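Skirketon refit: is the smaller dining room a mistake?

portside_pam
Joined: January

So the line finally put out the deck plans for the Skirketon after her dry dock, and I've been staring at them for two evenings.

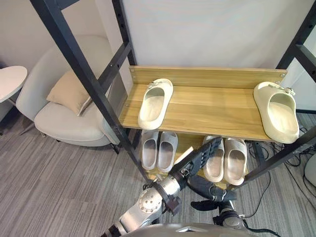
The main dining room loses 30 tables and the Riquelme, the steakhouse, takes over that whole corner. I sailed on her twice before the work and dinner was already a squeeze at the early seating. Anyone else worried?

09/02/2022

lidodeck_larry
Not worried at all. She carries 1,212 guests when full and she's never full. We ate at 7:30 every night last trip and walked right in. I'd much rather have a decent steakhouse than another row of tables by the galley door.

portside_pam
Right, but you eat at 7:30! Try 5:45 with my mother and her walker, then tell me about walking right in. And the Riquelme costs extra, so they're taking space everybody paid for and charging for it again.

balconyorbust
Pam's got a point on the fee. Does anyone know what it is now? I saw up to 251 dollars a couple if you add the wine pairing, and I about fell off my chair. Our whole excursion in Foltano was less than that (boat ride, lunch, the works).

lidodeck_larry
That's the chef's table price. The regular menu is a lot lower. You don't have to buy the wine.

knotsosalty
Was on the Reso after they did the same thing to her. First few nights were messy, long line on the stairs, then people spread out to the buffet and it was fine. What I missed was the card room. It's a perfume shop now.

portside_pam
Oh no, not the card room. Is it gone on the Skirketon too? I can't find it on deck 6.

knotsosalty
Looks like it moved up next to the library. Smaller, though.

balconyorbust
Anyone know if cabin 284 still has the connecting door? We had it last time and heard every word from next door. I'm booking tonight if I can get something farther aft.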